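How to Get Your Medical Records Together Before You See a New Specialist

Posted 30 March 2026

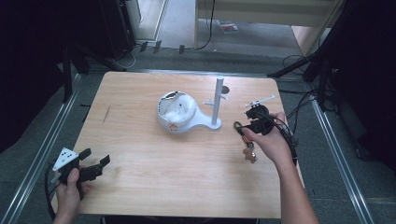
I switched specialists last year and learned the hard way that "we'll send your file over" can mean almost anything. In my case it meant a fax of 11 pages, three of them blank, with the lab results I needed left out. The new doctor was nice about it, but I still had to repeat two blood tests and come back. So the second time around (a different clinic, over in Grirkby) I did the whole thing myself, and I'm writing it down while I still remember the steps.

You'll need a few evenings, a folder, and some patience on the phone. Start a month ahead if you can.

Step 1: List everywhere you've been seen

Get a sheet of paper and write down every clinic, hospital, lab and imaging center from the last five years. Put down the town and the year if you don't know the exact dates. I forgot an urgent care visit in Imora completely and only found it by going through old pharmacy receipts -- worth a look if you keep those. Insurance statements are even better for this. Mine listed places I would have sworn I'd never set foot in, and it was just the lab billing under another name.

Step 2: Check the portals first

Before you call anyone, log in to whatever online accounts you have. A lot of what you want may be sitting there already. Download visit notes, lab results, and anything called a "summary of care." Save each one with the date at the front of the file name, year first, so they sort themselves.

One warning: the summary is usually thin. It'll say you had a scan and leave out what the scan showed. Look for the full report too.

Step 3: Send a written request for the rest

For anything missing, ask for the records department (sometimes called health information) and skip the front desk. Ask for their release form and how they want it back. On the form, be specific! Write the date range, and then write out what you want:

Office visit notes
Lab and pathology reports
Imaging reports, and the images themselves
Hospital discharge summaries
Current medication list and allergies

If there's a box for "format," pick electronic. I checked paper for one hospital stay and was quoted a copying fee for 258 pages, which I got out of by calling back and asking for a download link. Ask what it will cost before you sign.

Step 4: Get the images, too

Reports and pictures are often kept in different systems, and they may need a separate request. A specialist will often want to look at the scan with their own eyes. Ask the imaging center if they can send it straight to the new clinic, and get your own copy on a disc or by download either way. Try opening it at home. My first disc from the Pronach imaging center had another body part on it altogether (mine, at least).

Step 5: Keep a call log

Write down the date, who you talked to, and what they said would happen. I used the back of the list from Step 1. When a clerk told me there was no request on file, I could read her the date and the confirmation number, and it turned up while we were still on the phone.

Give them a week, then call. Call again a few days later. You're not being a pest.

Step 6: Write a one-page cover sheet

Doctors don't have time to read a huge stack while you sit there. On one page, put:

Why you're coming in, in a sentence or two
Your main conditions and when they started
Surgeries and hospital stays, newest first
Every medicine and dose, including vitamins
Allergies and what happened when you took the thing
Your questions, three at most

My first try ran to four pages -- I'd put in every cold I'd had since college. Cut it down.

Step 7: Drop it off early, and bring it anyway

Ask the new clinic how they'd like to get everything and send it a week before the visit. Then call and make sure somebody can see it in your chart. Bring a second copy with you, with the cover sheet on top.

After the visit, ask for that day's notes and add them to your folder. I do mine the same evening or it doesn't get done.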